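Whitish smears on the floor of a metal bin, and do I close the small holes?

Category: Workshop and Storage > Bins, boxes and shelves > Cleaning

Cường Lã

Good evening to all. I have an open metal bin, rectangular, 900 mm long and 320 mm deep, which I bought used from a small factory that was closing its store room. The maker is Muletti, according to the seller, but there is no plate on it. I want to use it for mixed small objects: cloths, small boxes, round things, everything that has no fixed place on the shelf.

My problem is the floor of the bin. It has whitish smears which do not leave. I washed it with warm water and dish soap, then I let it dry, and for one evening it looked good. The next morning the smears were there again, a little weaker. I do not know if it is old soap, lime from our water, or something that is eating the metal. When I pass my finger over it I feel almost nothing.

The second matter is the holes. There are small round holes in the floor and I do not understand if they have a purpose. My wife's earrings will surely find them. Can I close them with something that I can remove later?

I would like to avoid painting the bin, if it is possible. I do not need it beautiful. I only need that a clean cloth stays clean when I put it inside. Thank you for your patience with my English.

Thulani Xaba

Just put a rubber mat in it. Done. I have one from Soomro and I forgot what the bottom of my bin looks like.

Nokuthula Makhubela

I have cleaned many bins of this type, so I will try to answer both matters in order.

First the smears. If they disappear when the metal is wet and return when it is dry, it is mostly lime or soap that was not rinsed. Mix white vinegar and warm water in equal parts, wet an old towel with it, and lay the towel flat over the marks for 30 minutes. Do not pour the vinegar directly in the bin, because it runs to the lowest corner and stays there. After that, rinse two times with clean water and dry it immediately with another towel. The drying is the part that people skip, and then they write that vinegar does not work.

If the marks are still the same, it can be a white corrosion that comes on zinc coating. This one feels like fine flour and comes back. For this you need a soft nylon brush, only a little vinegar, and more patience. Please do not use steel wool. It leaves small pieces of steel behind, and they will rust and give you brown spots in the place of white ones.

I also tried Nudex cleaning paste one time. It removed the marks, but it left one area more shiny than the rest, and I did not like how that looked. It is your choice.

Now the holes. In my bins they are there so the water can go out when somebody washes it. I would keep them open during the cleaning, and after this put a rubber plug from below, the kind sold for flower boxes. Tape will also work, but the glue collects dust and after one summer it is dirtier than the floor.

One more thing, which you did not ask. Scratches are normal in a bin that has worked. If you sand every scratch you will also remove the coating, and then you have a real problem. I leave mine as they are.

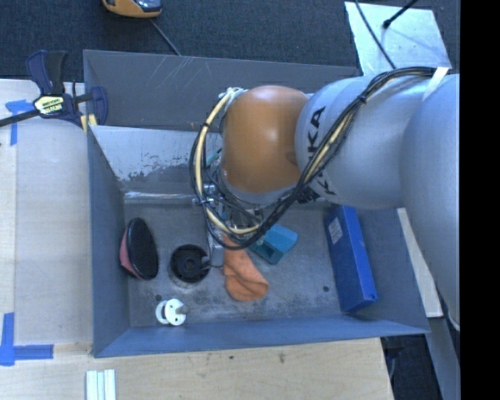

Used bin with sloping walls. The floor is scuffed and stained, with whitish smears toward the front and a small round hole near the blue box.

I keep cloths and boxes together in a bin without any trouble, but a cloth that must be truly clean goes first in a bag. For your wife's earrings I recommend a jar with a lid. A plug can fall out.

Comments

Charmaine Van Wyk: The towel method worked on my laundry tub too. I needed to do it twice in the corner where the water stands.

Cường Lã: Thank you, Nokuthula. I made it with the towel and the smears in the middle are gone. In the corner it feels like flour, exactly as you wrote, so I will look for a nylon brush. The earrings are now in a jar.

Lesego Kruger: Does anybody know if the Viro plugs stay in when the bin is moved? Mine is on wheels and it shakes a lot over the door step.

Thulani Xaba: Still say mat.

Nokuthula Makhubela: Lesego, I did not try Viro. Take your hole size with you to the shop, and buy one that goes in with some force.

Last updated: September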